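The Entryway Floor, Reconsidered
Flip-flops are light, flat and easy to lose track of. A few habits keep them in pairs.

Most homes plan storage for boots and dress shoes and none for flip-flops. They end up by the door, where they slide on smooth tile and drift away from their partners. Unathi Gumede, who plans small entryways for the design firm Skasitz, starts with the floor. Her first instruction is to set every pair side by side, toes to the wall, before buying any rack.

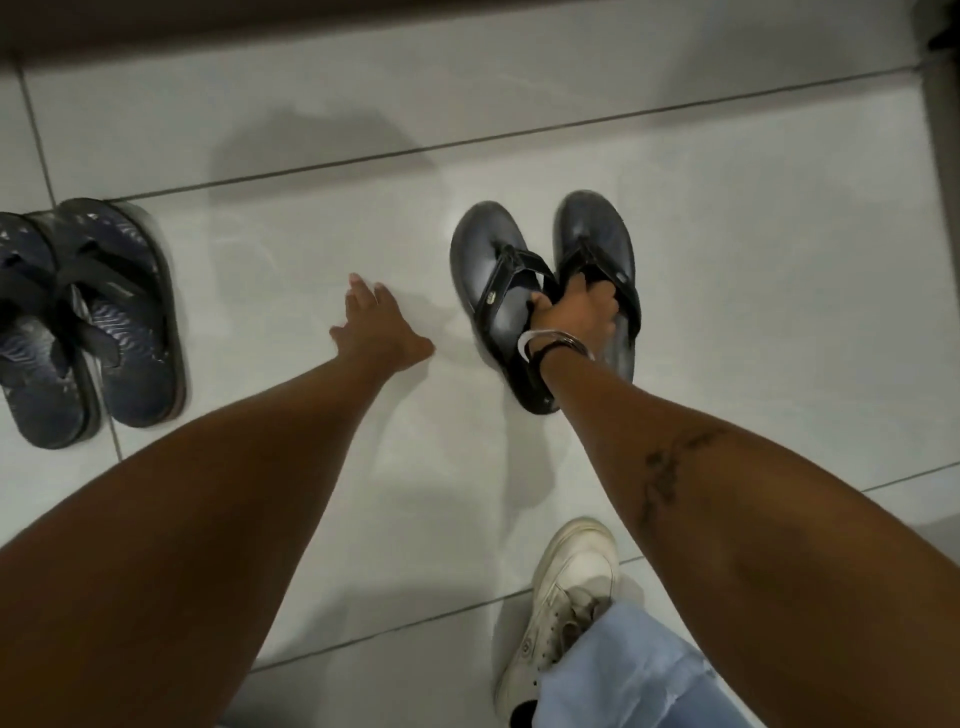
Pairing first shows how much width is needed. Two flip-flops laid flat take up more shelf than most people expect, and a wide Y-shaped strap adds height that a shallow tray may not allow. Gumede measures the widest pair at the ball of the foot and adds 3 inches. Shelf spacing of 5 inches clears nearly any strap.

Handling matters too. The strap is the natural grip, and one hand can carry a full pair if both straps are gathered together. Lifting by one edge of the sole bends the foam and, over a season, can loosen the toe post.

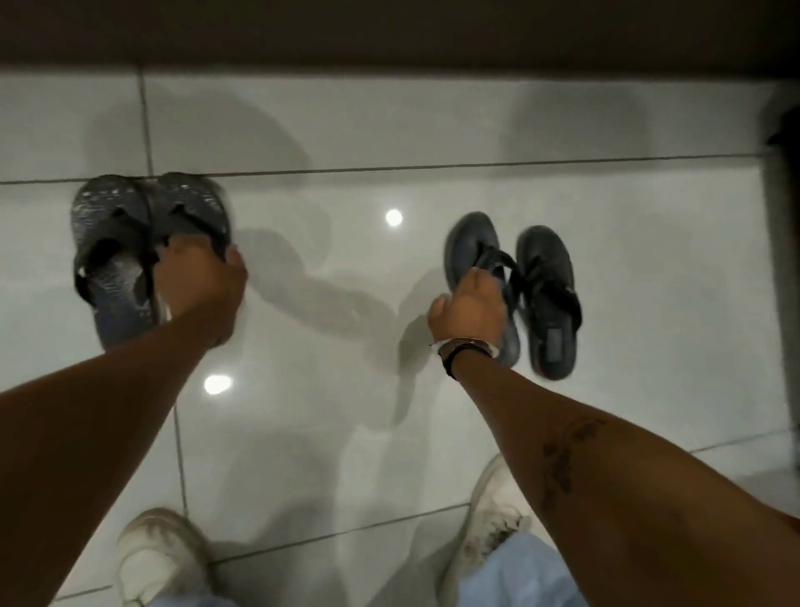
For storage, she compared two low racks. The Vekine has open slats that let grit fall through to the floor, so it needs sweeping underneath. The Rashti has a solid tray that holds the grit and lifts out for rinsing. Both take about 10 pairs if the sandals stand on edge, fewer if they lie flat.

Dark footbeds are easily confused in dim light. Sort by texture or strap shape and put the most-worn pair nearest the door.

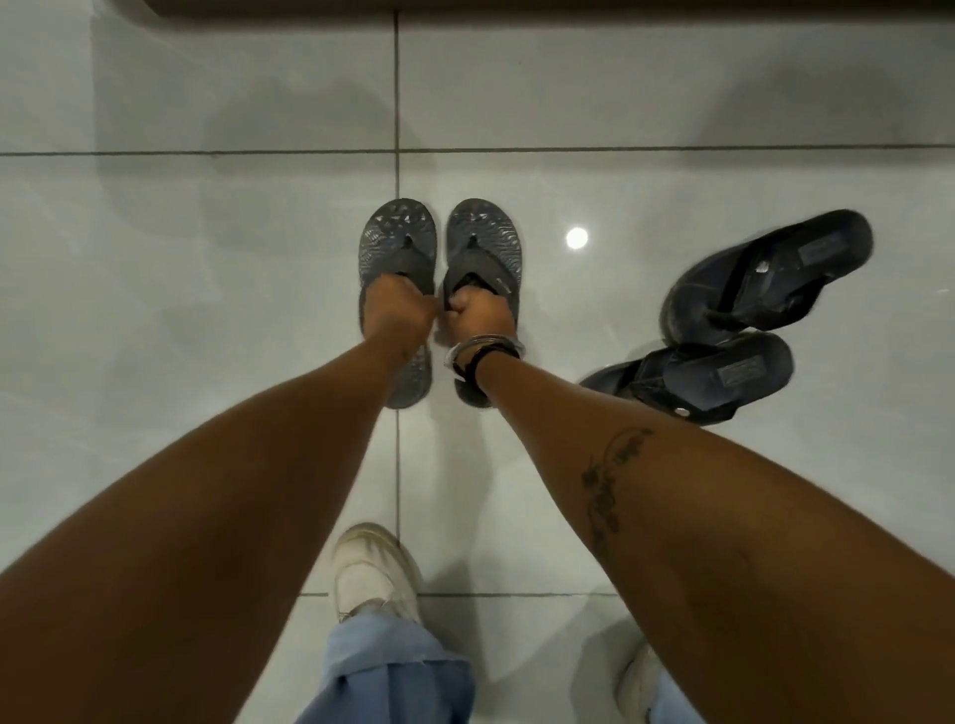 Soles should be wiped before they go on any shelf. Warm water and dish soap are enough for scuffed foam; bleach dulls printed patterns. Dry them flat, out of direct sun, and check the toe post for cracks at the start of June.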